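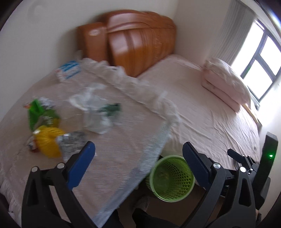

Room in Brisum. Carved headboard, window on the right.

1/ Notes on photographing the Tiltutari longboat races, for anyone planning to go in May. Mostly positions, exposure and timing. I shot the heats and the Sunday finals from the bank.

2/ The course is 2106 metres, measured along the channel from the temple steps to the road bridge. It has one bend, to the left as the boats travel. Lanes are marked by bamboo poles up to the bend and not marked after it.

3/ Each boat carries 16 paddlers, a steerer at the stern and a drummer facing aft. The drummer sits higher than the crew, so if you focus on the front paddler you will usually get the drummer's back as a dark block. Focus on the second pair.

4/ Positions. The start is crowded and you are shooting into the light until mid-afternoon. The outside of the bend is better. The bank is raised, the boats come towards you for a good stretch and the background is plain mangrove.

5/ The bridge looks useful on a map. The railing is solid to chest height and trucks keep using the deck during the races, so anything below 1/500 shows vibration. I took one set there and moved.

6/ Lens. I used a 135 mm prime on full frame for nearly everything. From the outside of the bend it holds a full boat at the near lane and two boats at the far lane. A zoom would be more flexible, but mine hunts badly against bright water.

7/ Shutter at 1/1600 freezes the paddles and most of the spray. For panning, 1/60 worked with the far lane only. The near lane passes too quickly at that distance and my keeper rate was poor.

8/ Exposure. Water reads bright, crews are in dark red or indigo. Matrix metering underexposed the faces by a full stop. I went to manual after the second heat, metered off the grass on the opposite bank and left it there until cloud came in.

9/ White balance: set it. The water is brown with suspended silt and auto shifts cooler as the boat fills more of the picture. Correcting that across a burst is tedious.

10/ Timing. Heats go off every 30 minutes on paper. In practice the gap depends on how long it takes to tow the boats back upstream. Listen for the gong at the steps - it carries to the bend and gives you enough time to put your tea down.

11/ Access. Malhotra runs the early minibus from Brisum and it stops at the turn-off, not the river. The walk from there is on a levee with no shade. The Sumari ferry lands closer but doesn't start until mid-morning, so you miss the first heats.

12/ Accommodation in Tiltutari itself goes to the crews and their families. Brisum has guesthouses. Ask for a room with a working power point near a table, as I ended up charging batteries in the corridor.

13/ Etiquette. The boats are blessed before launching and photographs are fine from behind the rope. Don't step over a hull or touch the prow, including when the boat is up on trestles. Ask before photographing anyone doing repairs.

14/ Gear care. Silt dries to a fine powder and gets into lens mounts. Blower first, then a damp cloth. I changed lenses once on the bank and had three spots on the sensor by evening.

15/ Still sorting the files from the finals. Will add the panning set to this thread once they're captioned by boat. If anyone has a list of lane draws for the second round, please send it.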